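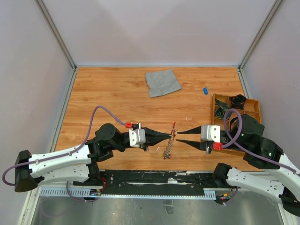
Dahlgren wrote:

> We finally went to the new hot pot place on Gornden Street last
> weekend and I think people on this list are being too hard on it.
> Yes, there was a wait. Yes, it is $52 a head. But you get your own
> burner, the broth has been going for 20 hours, and they bring out
> 25 different dipping sauces. The server told us the mushroom base
> is the owner's grandmother's recipe. I would go back tomorrow. I
> also think it is going to bring people downtown who have never
> tried this kind of food before, and I don't see why that is
> something to complain about.

I don't think anybody was complaining about people trying the food. I certainly wasn't. My complaint was the price, and having now eaten there I will add the broth.

Start with the 20 hours. I make stock at home most weeks in winter. A pork bone stock that has been going that long is cloudy, it coats the spoon, and your lips stick together a little after a few sips. What I got was clear and tasted mostly of salt and star anise. Maybe they thin it down for the table. Maybe the 20 hours is for a different broth and the server mixed them up. I asked which one it applied to and was told "all of them," including the mushroom, and I can't think of a reason to boil mushrooms for 20 hours. Dried shiitakes give you what they have in the first hour or so.

The 25 sauces. Has anyone looked at the list closely? There is soy sauce, soy sauce with garlic, soy sauce with scallion, and soy sauce with garlic and scallion. By my reading there are five or six sauces and a lot of combinations. I have no problem with a sauce bar where you mix your own, in fact I prefer it, but then call it that. The sesame one was good. I went back to it three times and ignored the rest.

As for the grandmother, I'm sure she exists. I have also seen the same sentence, nearly word for word, on the menu at Odico, which opened last August and sells flatbreads.

What bothers me more is the meat. For $52 I expected to see it cut, or at least to see some variation from slice to slice. Ours came in perfect little rolls, still stiff in the middle, with ice on the underside. Frozen sliced beef is normal for hot pot and it cooks up fine. You can buy it at Midora, in the freezer case on the back wall, and it will do four people easily. Add napa cabbage, tofu, a bag of fish balls, glass noodles, enoki if they have it, and whatever greens look decent. My total the last time I did this was $70 for four, and we had enough cabbage left over for soup. You do need a burner. The butane kind is fine, just open a window.

Dahlgren, you say you got your own burner. We were put at a shared one, with a divided pot, and the couple next to us wanted the spicy side turned all the way up, so the mild side boiled hard the whole time and my greens went to string. When I asked about an individual burner I was told those are for the early seating. Is that posted anywhere? I looked at the website afterward and couldn't find it. If you went at 5:30 and I went at 8:00 then we may have eaten at two different restaurants for the same money.

On bringing people downtown: I'd want to see it. The room was full when I was there, and a lot of those people looked like they had come for the opening month discount cards. Ask me again in February. The noodle shop that used to be in that space was busy for its first month too, and it had better chili oil.

I'm not telling anyone to stay away. If someone else is paying, get the lamb, which was the one thing on the table with any real flavor, and skip the dumplings, which fell apart in the pot. Put the taro in early because it takes longer than they tell you. And please, if anybody goes before 6:00, write down which burner you get and what the early seating costs. I would like to know if it's the same $52.

One last thing for whoever keeps the restaurant page for the list: the hours on it are wrong. It says they serve until 11:00. They stopped taking orders at 9:30 when I was there and the lights came up soon after that.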